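Search this site Search

How to fold small card boxes on a grid sheet

28 Dec 2023
By Consuelo Campos

Work in a shallow tray with a raised rim, so small parts can't roll off. Lay the grid sheet flat in the bottom and check your card against the squares before folding.

Score each line once, then fold it away from you. Press the crease with a fingernail — a ruler edge also works. 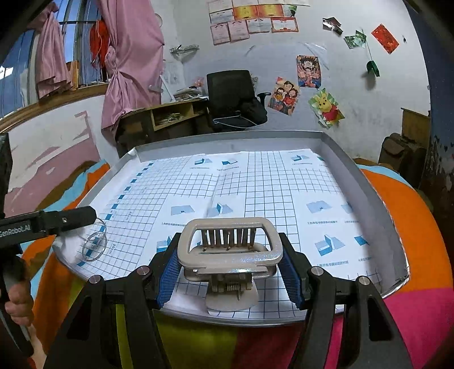

Leave the last flap until the sides stand up on their own. If a corner gapes, open it, fold it again and hold it for 26 seconds. Put spare card back under the sheet.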